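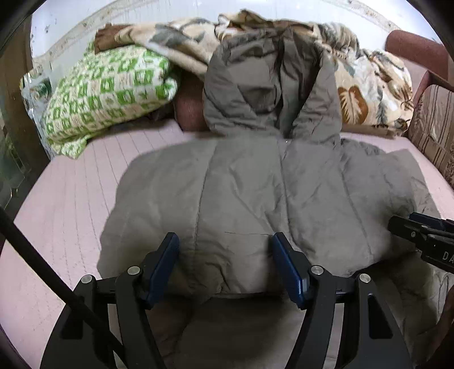 冬物衣類貸出事業「ディルターノ(Diltano)」中間報告

提出先:シマンジュンタク基金 生活支援助成担当 御中
提出日:06/11/2018
実施場所:プレクヴィル(Prekville)地区、ジュルサイド(Julside)寮二階

はじめに

助成をいただいている冬物衣類貸出事業について、8月の事業開始以降の進み具合をご報告します。前回の書面では「おおむね順調」と書きましたが、あれは棚がまだ届いておらず、順調でなくなる材料がそろっていない時期の文章でした。今回は材料がそろっています。

本事業は、暖かい土地から越してきて最初の冬を迎える寮生や短期滞在者に、上着を中心とした冬物を貸し出すものです。買うほどの長さは滞在しない、しかし買わないと凍える、という方が毎年いらっしゃいます。当方の仕事は、集めて、調べて、洗って、たたんで、しまって、貸すことです。申請書ではこの六つが矢印でつながれ、右に向かってきれいに流れていました。現在、流れは主に「たたむ」の手前で滞っております。

受け入れ

受け入れた衣類は合計581点です。申請時の見込みを大きく上回りました。呼びかけの文面に「不要な冬物」と書いたところ、「冬物」より「不要」のほうが強く読まれたようで、浴衣、水泳帽、片方だけの手袋なども届いています。片方だけの手袋については、いずれもう片方が来るかもしれないということで保管箱を設けました。これまでのところ、来ていません。

このうち中綿入りの上着が137着ありました。事業の中心になる品ですので、ありがたく思っています。ありがたさに体積があるとは思っていませんでした。セーターなら棚の一段に収まる数でも、中綿の上着になると一段から押し出され、夜のうちに床へ降りていることがあります。朝いちばんに部屋を開けた者が元の段に戻す、というのがここしばらくの日課です。

点検

点検はジュルサイド寮二階の空き部屋で行っています。申請書には「作業台にて一着ずつ広げて確認」とありますが、作業台は奥行きが足りず、上着を広げると袖が両側に垂れ、裾も垂れ、確認できるのは背中の中央だけでした。そこで寝台を使っています。淡いピンクのキルト地の敷きパッドをかけたもので、灰色のフード付き中綿ジャケットも背中を上にしてその上に広げました。中央に縦の縫い目が一本通っていて、左右の中綿の厚みを比べる目印になります。裾に近い真ん中のあたりには、うっすらと黒ずみがあります。点検票には「汚れ・軽」と書くことになります。

点検票の欄は当初、良・可・不可の三つだけでした。使い始めてすぐ、ほとんどすべての品が「可」に入ることが分かりました。何を見ても「可」と書く票は記入が楽で、読む側にはまったく役に立ちません。現在は、汚れ、ほつれ、留め具、中綿の偏り、におい、の各項目に分けて書いています。においの欄をどの程度まで正直に書くかは議論になりましたが、「押し入れ」という表現を正式に採用して決着しました。「押し入れ・強」もあります。

背中を先に見るという順番は、現場で自然に決まったものです。前身頃は元の持ち主が鏡で見ているせいか、きれいに整えてから送ってくださる方が多いのです。背中と裾は油断が出ます。座る、もたれる、しゃがむ、という暮らしの跡はだいたいこちら側にあります。

修繕

修繕が必要と判断したものは32着です。内訳で多いのはファスナーの不具合で、次いで袖口のほつれ、ポケットの底抜けと続きます。ポケットの底が抜けた上着からは、裏地の中を旅した小物が出てくることがあります。飴の包み紙、古い乗車券、鍵が一本。鍵は寄贈者に問い合わせましたが、何の鍵かは先方にも分からず、丁寧にお断りされました。事務机の引き出しに保管しております。基金様にお心当たりがあればお知らせください。

ファスナーの交換は外部に頼む予定でしたが、見積もりをとると、上着によっては新品に手が届きそうな額になりました。そのため、引き手だけの故障は部内で直し、全体の交換が要るものは別に分けています。直し終えたものから順に貸出棚へ移していますが、別に分けた山のほうはまだ山のままです。

洗濯と乾燥

洗濯は寮の設備を借りています。寮生の利用が少ない午前中という約束ですが、寮生の利用が少ない時間には相応の理由があり、午前中は給湯の調子がよくありません。中綿の上着は水温が低くても洗えますので、まず上着、調子が戻ってからセーター以外の普通の衣類、という順にしました。セーターは手洗いです。セーターを手洗いにする前の経緯については、子ども用サイズの在庫が予定より充実している、とだけ申し上げておきます。

乾燥には予想以上に時間を取られています。表地がさらさらしていても、縫い目のそばの中綿が湿っていることがあり、そのまましまうと「押し入れ・強」に逆戻りします。現在は次の手順を掲示しています。

袖とフードを引き出してから干す。
途中で裏返す。
縫い目のそばを指でつまんで湿り気を確かめる。
迷ったら、もう一晩置く。

最後の一行は後から書き足しました。干し場が混んでいるのは、おもにこの一行によるものです。

たたみ方

たたみ方の統一には、当初の計画で半日をあてていました。実際にはまだ終わっていません。家庭ごとに流儀があり、しかも皆、自分のやり方を流儀だと思っていません。袖を先に折る人、縦半分に折ってから袖を回す人、とにかく丸める人がおり、混在した棚はなかなか見ごたえがあります。

暫定の標準は、背中を上にして平らに置き、フードを整え、両袖を背中側に折り込み、左右を寄せ、裾からフードに向かって空気を抜きながら巻く、というものです。難所はフードです。手で押さえて平らにしても、離すと起き上がり、小さなテントのようになります。テントの上に次の一着を重ねると、棚の奥で雪崩の準備が整います。フードを内側に巻き込む案と、フードを袋がわりにして本体を詰め込む案があり、両方を試しているところです。後者は見た目がたいへんよく、取り出すときに全員が少し不機嫌になります。

圧縮袋も検討しましたが、見送りました。長く押さえたままにすると中綿の戻りが悪くなる心配があり、また、試しに使った袋がどれも翌朝には元の大きさに戻っていたためです。袋の購入費は返上いたします。

収納と棚

棚は二階の壁沿いに据えました。納品が遅れた件は前回お伝えしたとおりです。届いた棚は寸法どおりで、部屋のほうが図面どおりではありませんでした。壁の下に幅木が出ており、その分だけ手前に寄っています。扉は開きます。全開にはなりません。大きな荷物を持って入るときは、体を先に入れてから荷物を引き込むのがこつです。

分類は、色別、サイズ別の順に試し、サイズ別に落ち着きました。色別は写真に撮ると美しいのですが、借りに来る方は「灰色の何か」を探しているのではなく、自分の腕が入るものを探していました。加えて、冬物は灰色と紺と黒でほぼ説明がついてしまいます。

寸法の表記は国によってまちまちですので、タグの表示は使わず、肩幅と袖丈を測って札に書いています。タグではMとある上着どうしを並べると、Mという文字がいかに広い心を持っているかがよく分かります。

貸出

貸出は冷え込みが始まってから急に増えました。それまでは見学の方が多く、袖を通して「暑い」とおっしゃってお帰りになるのが常でした。8月に冬物の貸出窓口を開いた以上、当然受けるべき感想だったと思います。

貸出票は一着につき一枚です。返却期限は当初、暦どおりに春の初めとしていましたが、プレクヴィルの春は暦を読みませんので、「不要になったとき、または退去するとき」と改めました。期限としては緩いものの、借りた方の読み違いは減りました。

借りた方からいただいた声をいくつか記します。「思ったより軽い」「ポケットが多くて手がどこへ行ったか分からない」「フードは取れないのか」。フードについては、取れるものと取れないものがあり、取れるものに限って既に取れていて見当たらない、という傾向があります。

会計についての補足

収支の明細は別紙にまとめました。主な変更は2点です。

棚の追加購入をとりやめ、その分を洗濯用品と干し場の物干しに回しました。棚を増やすには、棚を置いてからも人が入れる部屋が必要です。

札とひもの費用が増えました。紙の札は洗濯前に外す決まりですが、外し忘れが重なり、紙の粉を払う作業という、計画にない工程が加わっていました。布の札に切り替えてから、この工程は消えています。

遅れている点

たたみ方の手引きは、今期中にお届けする約束でした。文章はできていますが、挿絵のうちフードの扱いを示す一枚が決まらないため、綴じられずにいます。フードの節を「各自の良識による」として先に出すことも考えましたが、良識にまかせた結果が現在の棚ですので、もう少しお時間をください。

在庫表の電子化も遅れています。手書きの点検票を写していく段階で、「可」しか書かれていない初期の票が大量に出てきました。こちらは現物をもう一度広げて見直しています。寝台が空くのを待って進めますので、一度に多くはできません。

寒さが本格的になると窓口が忙しくなるため、見直しは貸出に出やすいサイズを優先し、極端に大きいもの、小さいものは後に回します。小さいもののうちセーターについては、先に述べた事情により、しばらく品切れの心配はありません。

次期の予定

修繕待ちの上着は、部内で直せるものを先に片づけ、残りは部品取りに回すかどうかを一着ずつ決めます。ボタンと引き手はすでに空き瓶にためており、色の合うものが見つかった日は作業がよく進みます。

返却が始まる時期に備え、受け取りの場所を一階に移せないか寮側に打診しています。二階まで上着を抱えて上がってくる方と、二階から上着を着て降りる方が階段ですれ違うと、どちらかがしばらく壁になります。回答はまだですが、一階の物置なら片づければ使えるかもしれないとのことです。その物置には、前の事業で残った折りたたみ椅子が入っています。

基金様にお願いしたいことが一つあります。現地をご覧になる際は、午後にお越しください。午前中は洗濯の時間で、二階の廊下まで上着が干してあり、ご案内するにはかき分けていただく必要があります。上着をお召しでしたら、お帰りの際にご自分のものを確実にお持ちください。当方はサイズの札がついていない上着を見ると、測って棚に入れてしまいます。

別紙 収支明細、点検票の新様式、貸出票の写し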